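Trying out the Sullari hand-held gripper kit: our term project report

Analyn Malabanan and Sorin Voicu
Supervised in the Dinu workshop, handed in 18 August 2025

Why we picked this kit

We wanted a project where we could get our hands on something straight away, and the Sullari kit from Jornero was the one we both kept coming back to. You hold it in your hand, you squeeze, two fingers close, and the camera above them records what you did so that a robot arm can learn from it later. No arm needed at your end! After a whole year of simulators that sounded wonderful to us.

Our question was simple. Can two students with no experience of this sort of tool collect usable recordings of ordinary household jobs, and is the kit pleasant enough to use that you would want to carry on?

Setting up

The kit comes part-built. Fitting the fingers and the bracket took us one afternoon, most of which went on a screw we had put in the wrong hole (Sorin's, and he has asked me to write that down as "ours"). The printed guide is short and clear, though the page on calibrating the camera assumes you already know what a good result looks like. We did it twice to be safe.

We then chose 5 tasks: folding a cloth, stacking cups, opening a drawer, putting pens in a pot and sweeping up a spill. In all we made 273 recordings and kept every one, good or bad, so that we could go back and learn from the clumsy ones. The sweeping task was by far our favourite. We used dried kidney beans and mung beans, two very different sizes, with a dustpan and a hand brush.

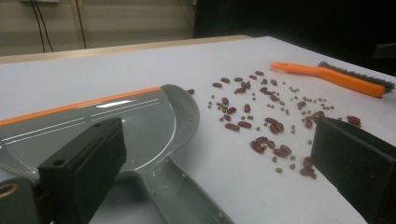
Results and discussion

Sweeping asks a lot of the fingers. The dustpan has a hollow, ribbed handle and the brush has a much thinner one, and you have to get a firm hold on each. The finger pads are grippy and we liked them a lot. The big kidney beans were easy to push along in a bunch. The mung beans rolled off wherever they pleased, and Analyn found that short, slow strokes worked far better than one grand sweep.

The view from the camera is the cleverest part of the whole thing. It sees the fingers and the job together, so when we played a recording back we could usually tell why a grab had gone wrong. The fingers do hide part of whatever is close to them, and we had to learn to come in from a slightly different side when the front of the dustpan mattered.

After 20 minutes or so our wrists began to ache. We would love a lighter handle, or even just a softer one. The Ostero software that sorts the recordings froze on us twice, both times with a very long clip, and was fine once we kept them short.

What we would do next

We'd like to train a small model on the sweeping clips alone and try it on an arm next term. We would also swap in rice, which should be properly difficult, and borrow a brush with softer bristles to compare. Our recordings and notes are in the shared workshop folder for next year's group, along with the correct position of that screw.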